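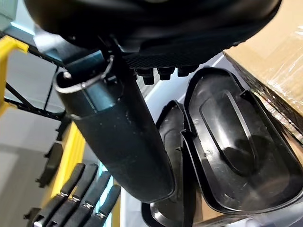 Kettunen starts collection of assembly and repair examples at its Hunville workshop

Public part of the collection to be released to universities and small firms next spring

HUNVILLE — Kettunen, the maker of control software for robot hands, announced today that it has started a new programme to gather examples of chair assembly and repair for its learning system. The work is done in the company's workshop in Hunville, with a second site in Vestthorpe to be opened in June.

The programme has recorded 2098 examples up to now. Each example is one complete attempt at one task, from the moment the hand leaves its rest position until the operator ends the recording. The tasks come from the daily work of people who put together and repair office seating: bringing a seat and a post together, fitting a plastic cover, finding a bolt under a seat, turning a part over and laying it down again.

An operator guides the robot from a seated station a few steps away from the work. The operator's movements are passed to the arm and to the fingers, and the system stores these movements together with the view of a small camera mounted near the hand. From this material the learning system should later be able to choose its own movements when it meets a similar part.

"For a person, the underside of a chair is a simple place. You put your hand there and you feel where the bolt is," said Remzi Tokgöz, head of data collection at Kettunen. "For our system it is a difficult place. Many parts are black, they stand one behind the other, and the light comes from the wrong side. We could paint the parts in bright colours and get nice results in one month. But our customers will not paint their chairs, so we also do not paint them."

Ordinary rooms, ordinary parts

Kettunen decided early in the programme that the examples should be recorded in a working room, with shelves, boxes and packing material left where the staff need them. In a former project the company used a closed cell with grey walls and fixed lamps. The system trained on that material did well inside the cell and poorly at the first customer site, where the background was different every morning.

The parts are taken from chairs of different makes and ages. Some are new and some come from Clundstead, where a company which clears offices sells used furniture by the pallet. Scratches and dust are not removed before recording. If a cover has a broken tab, it stays in use, and the operator writes the fault into the notes of the example.

Failed attempts are also kept. Of the examples recorded until now, 429 are marked as failed, in most cases because a part slipped from the fingers or because the post was brought to the opening at a wrong angle. The operator adds a short sentence about the reason. Kettunen's engineers use these sentences when they decide which tasks must be recorded again, and in which order.

"In the first weeks the operators wanted to delete the bad ones. I understand this, everybody likes to show good work," said Mr Tokgöz. "Now we have a rule that deleting needs a second signature. Since we have this rule, the number of deletions is very small."

How the work is organised

The operators work in shifts of four hours, with a break after every 50 minutes. They are trained for two weeks before their recordings are accepted. A part of them worked before in furniture assembly, and Kettunen intends to continue hiring from this trade, as these operators often know a shorter way to hold or turn a part. Where two operators use different methods for the same task, both methods are recorded and neither is called the correct one.

After each shift a reviewer looks through the recordings and checks three points: that the hand and the camera view are in time with each other, that the label agrees with the task which was done, and that the start and the end are in the right place. Recordings in which a person's face can be seen are taken out and are not stored. A recording with a wrong label goes back to the operator, normally on the same day.

The list of tasks has at present 156 entries. It is changed at the end of each month, when the training team reports where the system is still weak. Long posts and deep covers have received more time in the last two months — they hide the fingers from the camera, and the system has then to rely on the finger positions alone.

Next steps

The Vestthorpe site will use the same hand and the same camera position, but other lighting and other work surfaces. Kettunen wants to find out how much of the learning carries over from one site to the other before it adds further types of furniture. Height-adjustable desks are planned as the next group, and after them, small storage cabinets.

A public part of the collection, with 100 tasks, is to be released next spring. It will be free for universities and for firms with fewer than 50 employees. It will include the camera recordings, the movements of the arm and fingers, the operators' notes and the failed attempts. Firms which would like to send in parts for recording may already contact the company. Parts should be sent without sharp edges and, if possible, with the original screws in a separate bag.

About Kettunen

Kettunen develops control software for robot hands used in assembly and repair. The company has its head office and workshop in Hunville.

Press contact: Kettunen press office, Hunville. Visits to the workshop are possible in the morning, by appointment.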